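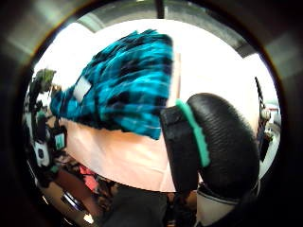
Photo: Guðlaug Juhl

Caraway, second season

I sowed caraway in two beds last year to settle an argument with myself about whether the biennial type is worth the space it takes up. This is the write-up. The annual type is not covered, as I couldn't get clean seed for it.

Seed was from Marciniak, one packet split evenly between the beds. Bed A is the old potato bed, a silty loam that holds water well into summer. Bed B is the raised one against the garage wall, with a sandier fill and full sun until mid-afternoon. Both were direct sown at a depth of 5 mm. Caraway makes a taproot and resents transplanting, so I didn't bother with trays. Germination in bed A was slow and patchy. Bed B came up evenly and needed thinning to a hand's width, which I did late and then had to do again.

First-year growth is a rosette of feathery leaves easily mistaken for carrot. I lost a short run of seedlings in bed A to my own hoe for that reason. The leaves are edible, milder than the seed, somewhere between parsley and dill. I used them in potato salad and on eggs and didn't find a third use.

Over winter the tops died back completely. I put straw on bed A and left bed B bare. Both came back. I wouldn't read much into that, as snow cover was steady and the ground under it never got the freeze-thaw cycle that heaves roots out.

Flower stems went up early in the second year and reached knee height in bed A, a bit more in bed B. The umbels are white and full of hoverflies. Bed B lodged after a windstorm and I staked it with twine, badly.

Harvest timing is the main difficulty. The umbels don't ripen together and ripe seed shatters at a touch. Bergþóra Brynjólfsdóttir, who grew it commercially near Fincombe for a few years, told me to cut when the first umbels have turned brown and the rest are still going over, and to do it early in the morning with dew on the plants. I cut bed B that way. Bed A I left until it looked uniformly ripe, and a good part of the crop went on the ground. There are now caraway seedlings in the gravel.

Stems were hung upside down in paper bags in the shed, then threshed by rubbing over a sieve. Winnowing was done in front of a box fan on its low setting. Medium takes the seed as well as the chaff. Cleaned weight from bed B was 35 g, which fills a small spice jar with some left over. I didn't weigh bed A. It would have been an insult to the scale.

The flavour is stronger than the store jar and noticeably more of the rye bread note, with a bitter edge if chewed raw. Toasting in a dry pan takes the bitterness off but overshoots quickly. I pull it at the first change of colour. Whole seed went into a cabbage braise and a sourdough rye. Ground seed I tried once in a goulash, using the Oltum hand grinder, and the burrs still smell of it. Keep a separate grinder or accept caraway in the coffee.

For next time: bed B only, one thinning done on schedule, proper stakes before the stems are up, and a sheet under the plants at cutting. I also want to try the strain they sell at the Clikevside seed swap, which is supposed to hold its seed better. If anyone has grown it on for two years I'd like to know whether it needs the same spacing.

Posted in: herbs, seed saving
3 comments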